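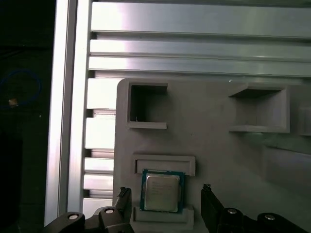 The Zellden is the stone lantern I get asked about more than anything else at Wutwood, so it's about time it had a proper page of its own. It's a low, wide-roofed lantern in grey granite, the sort you'd put beside a pond or where a path bends, and it comes in five pieces that stack without any glue or mortar. What holds them is a shallow square pocket cut into the top of each piece, with a matching raised square on the underside of the next one up. Think of that processor with the silver lid, sitting down in its rectangular recess in the grey board held between a ledge above and a ledge below, and you've got the idea, only in stone and a good deal heavier! You lower the piece in, give it a little wiggle and it settles.

I've sold lanterns for 11 years and I've fallen out with plenty of them. The usual trouble is the joint between the post and the platform (the flat bit the light box stands on). On the cheaper ones it's just two flat faces, and one hard winter or one excited spaniel later the top half is in the pond. I had a customer fish hers out twice before she rang me. The Zellden has been out in my own garden through four winters and has moved only when I wanted it moved, mostly because I can't make up my mind about the maple.

Size and weight

Height when stacked: 62 cm
Width across the roof: 48 cm
Total weight: 40 kg
Heaviest single piece (the roof): 15 kg
Stone: grey granite, hand-finished, not polished
Order code: 3077

The roof is the awkward one. One fit person can lift it, but please do it with two if you can, and wear gloves because the underside is left rough. Mine took the skin off a knuckle and I've been doing this a while.

Where to put it

People nearly always want to stand a lantern in the middle of the lawn, like a birdbath, and it never looks right to me. The old gardens used them to light something: a basin, a step, the landing end of a bridge. Even if you never put a candle in yours, it looks happier with a job. Tuck it half behind a fern or a low azalea so that you see a bit of roof first and the rest as you walk round. At Dokesmont, where I helped lay out the small pond garden, there's one set so close to the water that the roof shows upside down in it on a still morning – I'd have that at home if my pond were any bigger than a bath.
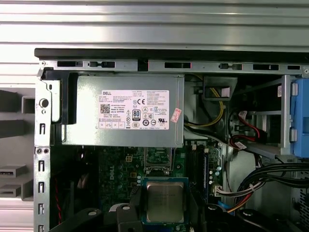

For the ground underneath, a paving slab will do, bedded level on sand and then hidden with moss or gravel. Don't stand it straight on soil. It'll lean by March and you'll be out there with a spirit level and a bad temper. If you're using gravel, I like the Urquhart grit, which is a soft grey and coarse enough to hold a rake line for a week or so if the blackbirds leave it alone. We sell it by the bag on the gravels page.

Lighting it

The light box takes an ordinary tea light or one of the little battery ones. There's no hole for a cable and I won't drill one, sorry, I tried it once and split a perfectly good piece. The front and back windows are square, and the two sides have a round moon and a crescent. Which way they face is up to you. I like the crescent towards the house.

Moss and cleaning

It arrives looking very clean and very new, and you may hate it for the first year. Leave it in shade, splash it with pond water when you're passing and the green will come. Yoghurt gets recommended a lot, but all I ever got from it was a smell and an interested cat. If you'd rather keep the stone pale, use a stiff brush and plain water, nothing with acid in it and no pressure washer.

Delivery

The pieces come strapped down in two wooden crates, to the kerb as standard. If you've got steps or a long side passage, tell Torquil Baxter when you order – he does the van and he'd much rather know beforehand. Keep the crates until you've checked every edge, and if there's a chip bigger than a fingernail, send me a photo and I'll swap that piece. Single pieces can be bought separately too, so a broken finial doesn't mean a whole new lantern. Price and stock last checked 30/04/2022.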